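Cidumby Computer Reuse Project
Progress report to the Shek Fund
Period covered: the second half of the grant year, to the end of October

Prepared by Ljubica Kadrić, project manager

1. Summary

The grant pays for refurbished desktop computers to be given to households in Cidumby that have none, together with a short course for the adults who receive them. The target for the full grant is 300 machines placed. We are on course to reach it before the grant closes, though the last part of the work will be slower than the first. Spending is within budget overall. One budget line, transport, is overspent and is explained in section 5.

2. Collection of donated machines

We have now taken in 600 desktop computers. Most came from two sources: the further education college, which replaced its teaching rooms over the summer, and the housing association's head office. The rest came from small firms and private donors.

The college machines were all of one model, which made testing quick and let us move parts between them. The private donations are slower work. Many arrive without a power lead, and a fair number are too old to run a current operating system at a usable speed. Those are stripped for memory, drives and power supplies, and the remainder goes to the licensed recycler. We changed the wording on the donation form in the summer to give a minimum age and specification, and fewer unsuitable machines have come in since.

3. Data wiping

Every drive is wiped before a machine goes any further, and the serial number is entered in the wiping log with the initials of the person who did it. Drives that fail the wipe are destroyed. Man-lok Tsai rewrote the procedure after your visit, when you asked how we dealt with machines that have a second drive fitted. The intake sheet now has a separate line for this, and the machine cannot be moved to the repair shelf until it has been filled in. The college has asked for a copy of the procedure for its own use and we have sent one.

4. Placements and the course

Referrals come from the two primary schools, the job centre outreach desk and the family support team. The schools send us the most. We had expected more from the outreach desk, and Demetrius Ostrowski has been there twice to explain the scheme to new staff. Referrals from the desk picked up afterwards but are still below what we planned for.

The course runs over four evenings and covers setting up the machine, email, online forms and staying safe from fraud. We have run it 11 times. Attendance on the first evening is good and drops by the fourth. People who left early told us that the start time clashed with children's bedtimes, so from the next round we will offer a morning version as well. Siu-fong Shih will teach it at the library, which has let us have the upstairs room free of charge until the spring.

Take-up of home broadband remains the main difficulty. A computer without a connection is of limited use to a family applying for jobs or school places. We give each household a sheet listing the low-cost tariffs and will sit with them while they apply, but some are refused because of old debts. We do not have an answer to this at present and would welcome a conversation about it.

5. Finance

Staff costs are as budgeted. Parts are underspent, thanks to the college machines. Transport is overspent because the van needed a new clutch and we had to hire a replacement while it was off the road. We ask permission to move money from the parts line to cover this. The accounts sheet sent with this report shows the sums.

The Zokelora stock system, which we bought with the first payment, is now in daily use. It took longer to set up than the supplier suggested, and Wen-hsiung Tang spent much of the first month correcting imported records. It now gives us reliable figures for what is waiting, what is under repair and what has gone out.

6. Questions raised at the last review

The Fund sent us a list of points after the last review. Most are dealt with in the sections above. The remaining one is answered below.

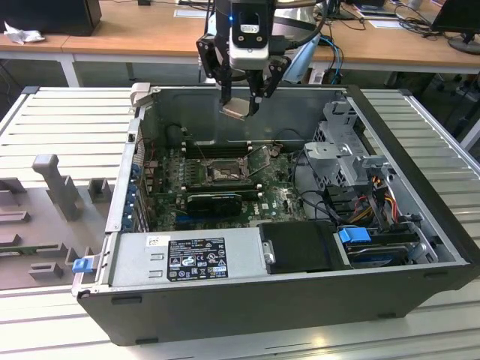 What happens if a computer breaks down after it has been given to a household?

The household can bring it back or ring us to collect it, and we repair or replace it free of charge for the first year. After that we charge for parts only. So far 30 machines have come back, mostly with failed power supplies or drives, and each household had a working computer again within a fortnight.

7. Next period

We will start the morning course, finish the remaining placements and send a short survey to every household that has had a machine for six months or more. Siu-fong Shih has drafted the questions and we can share them before they go out if you would like to comment. We also need to renew the workshop lease. The landlord has offered the same rent for a further two years and we intend to accept.

The next report will follow at the close of the grant, with the final accounts and the survey results.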